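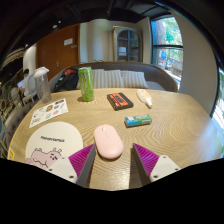
Come and help us run Durkside this August

Hi! I'm Nazanin Najafi and I look after crew for Durkside, a small music and arts festival held in a field with a very steep bit at one end (bring shoes with grip, I mean it). We're looking for people to join the team for the summer, some paid and some in exchange for a ticket and a lot of food. If you've ever stood at a festival gate thinking you could do a better job of the line, please keep reading.

We had 471 people camping last summer and it still felt like a big backyard party. I'd like to keep it that way, so we've decided not to grow. What we do need is a better-organized crew, because last year I was answering the radio, finding lost tent poles and making wristband lists at the same time, and I'm not doing that again.

What we're looking for

Box office lead (paid). You'll run ticket check-in from 10 in the morning until the gate closes at 9 at night, with a long break in the middle. We sell tickets through Pledby, and I'll show you how it works before we open. You need to be calm with people who've driven four hours and can't find their confirmation email.

Stage hands (paid, 3 spots). Teun Vermeulen runs both stages and he's great to work for – clear, patient, and he feeds people. You'll be lifting amps and coiling cable, sometimes in the rain. Some experience helps, but Teun has trained plenty of beginners.

Campsite crew (ticket, camping and meals). Two shifts of five hours over the whole festival, and the rest of the time is yours. You'll help folks find a pitch, keep the fire lanes open and point everybody to the showers.

Kids' tent helpers (ticket, camping and meals). Godelieve Van Leeuwen is in charge in there and she's planning puppets, drumming and a parade that goes past the main stage whether the band likes it or not. We'll need a background check for this one, and we pay for it. 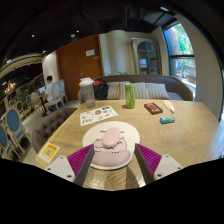
What you get

Paid roles are day rates, sent to your bank within 2 weeks of the last night. Everybody on crew gets three hot meals a day from the Verbeke kitchen truck (the bean stew is worth the trip by itself!), a spot in the quiet camping field, a shirt, and one guest ticket at half price. There's a free crew bus from Desberg station in the morning and again late at night, so you don't need a car.

Who can apply

Anybody 18 or over. I don't need a resume for the ticket roles. If you use a wheelchair or need a particular kind of shift, tell me and we'll work it out together – the box office and the kids' tent are both on flat ground with a hard path.

How to apply

Send me a few lines through the crew form on our site saying which job you'd like, which days you can't do, and the best live show you've ever been to. I read every one of those and I will have opinions. I'll call you for a quick chat after that, usually in the evening.
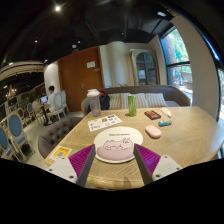
Pink oval object and coaster on the table

If you've worked with us before, you can skip the form and just message me or Teun with your dates.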